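Gumley Carpet Set

Data card and README

Release 1/4/22. Replaces the July release, which should not be mixed with this one. Record numbers were reassigned.

Summary

Gumley is a labeled set of carpet surfaces as they look on the floor of a room in use. It holds 3252 records from 29 rooms and uses 43 pattern labels. Each record is one view of a floor plus a line in the label table. The set covers woven, tufted and needle-punched carpet, in tiles and in broadloom. Hard floors, loose rugs and stair runners are left out.

The labels were written for floor maintenance work: matching a replacement tile to what is already down, finding the lay direction before a cut, and sorting wear from pattern. They may be useful for other things, but the label guide was not tested on them.

Contents of the archive

views/ holds the pictures, one folder per room.
labels.csv has one row per record.
rooms.csv has one row per room, with floor area and carpet type where the building owner supplied it.
guide.txt is the label guide in full, including the pattern names and the tie-break rules.
changes.txt lists corrections since the July release.

Fields in labels.csv

record: integer, unique, no leading zeros.
room: room code, matches rooms.csv.
base_color: the color covering the largest share of visible carpet. Gray is one value. Light and dark gray are recorded under contrast.
pattern: one of the pattern names in guide.txt.
contrast: low, medium or high, judged between the lightest and darkest yarn in the pattern.
run: direction of the pattern relative to the view. Values are across, upright, diagonal_left, diagonal_right and none.
covered: share of the view taken up by anything other than carpet, in 4 steps from clear to mostly_covered.
note: free text, often empty.

Pattern labels

The most common family is streaked. A streaked carpet has narrow lines of alternating tone that run one way and vary in length. Striped is kept apart from it: stripes have even width and continue from one side of the carpet to the other. Where a floor could be read either way, the guide says to follow a single line with a finger on the screen. If it fades or breaks before leaving the visible carpet, the label is streaked.

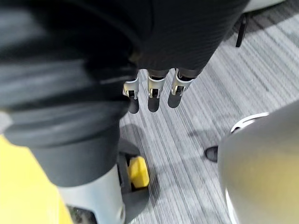 Run is assigned after pattern and only where the pattern has a direction. A diagonal run is named for the side its upper end leans toward, so lines going from upper right to lower left are diagonal_right. The July release used the lower end for some rooms. All of these have been relabeled, and the record numbers are in changes.txt under "run".

Run describes the view and says nothing about the walls. To get lay direction in the room, combine it with the heading column in rooms.csv. Heading is missing for several rooms, and there run should be treated as local to the record.

Covered views

Views where furniture, equipment or other objects stand over the carpet are kept. Objects are not labeled, outlined or counted. Color and pattern are judged only from carpet that can be seen, and shadow is not treated as a second color. Users who need open floor should filter on covered = clear.

Labeling

Two passes were made on every record. The first used the Clotidik table editor with the pattern list loaded as a fixed menu. The second was done without sight of the first. Disagreements were settled by the tie-break rules in guide.txt, applied in the order printed. Where the rules gave no answer, the pattern is set to unresolved. These rows are included in the archive and should be dropped before training or scoring.

Known problems

Gray is heavily over-represented, and most of the rooms are offices or workrooms.

Contrast was judged by eye. Room lighting changes it, and two records of the same carpet can differ by one step.

Carpet type in rooms.csv comes from building owners and was not checked against a sample. Treat "nylon" and "polypropylene" there as reported values.

Seams between tiles are not labeled. Some notes mention them, with inconsistent wording.

Splits

Split by room, never by record. Views from one room share carpet, light and wear, and a random split will give scores that do not hold up elsewhere. A suggested split is in rooms.csv under the column ruddock, named after the building where the test rooms are.

Related sets

Wovine uses the same field names for flat fabric samples on a table. Its run values are measured from the selvage and cannot be joined to the ones in this set.

Corrections

Send the record number, the field and the proposed value. Corrections without a record number cannot be processed.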